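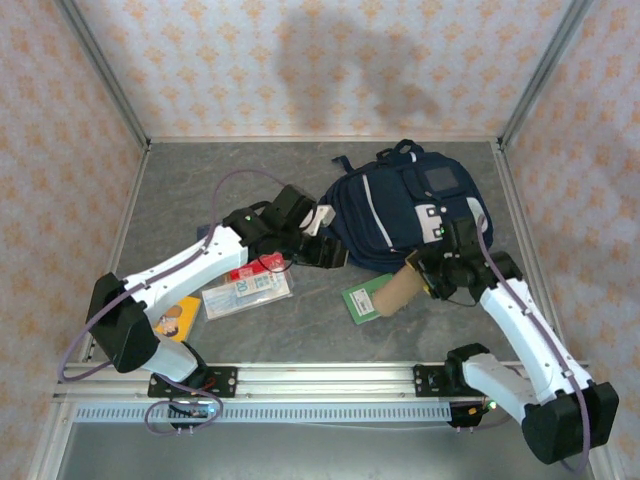

Keeper talks at the Mistport wildlife park run for 52 minutes, and the one at the wetland aviary is the only one I have sat through twice. It starts at the feed store and ends at the ibis platform, with a long stop at the flamingo lagoon in between. The path is gravel for the first half and boardwalk after that, so strollers slow down near the middle. I carried a small bag with water and a notebook. A navy blue backpack like the one here is easy to spot on a bench, but the park asks visitors to leave anything with straps in the lockers before entering the aviary, as the ibises pull at loose ends.

The lagoon holds 245 flamingos, according to the board at the gate. They are fed a pellet made by Plirevus, mixed with water into a thin slurry. The pellet contains the pigment that keeps the feathers pink. Birds raised on plain grain go pale after a molt or two, and a pale bird has a harder time finding a mate. Chicks hatch gray and take up to 3 years to color fully.

Nesting is the part I find most interesting. The keepers rake wet clay into low heaps in spring and the birds shape it from there. A finished nest is a short cone with a dish in the top, and it holds one egg. In a dry year the clay cracks, so there is now a Cadetti sprinkler line along the north bank - it runs at dawn, before the gates open. The pump moves almost 900 liters an hour.

The viewing hide is newer. It was built by Kjærgaard and has slots at two heights, the lower set for children. The glass is angled down to cut reflections, which helps bird strikes too. By late afternoon the sun comes straight in and you see very little, so go in the morning.

I plan to return in October, after the molt, to compare feather color against my spring notes. The aviary loop closes at 4 p.m. from then on, and the last talk moves up to 2.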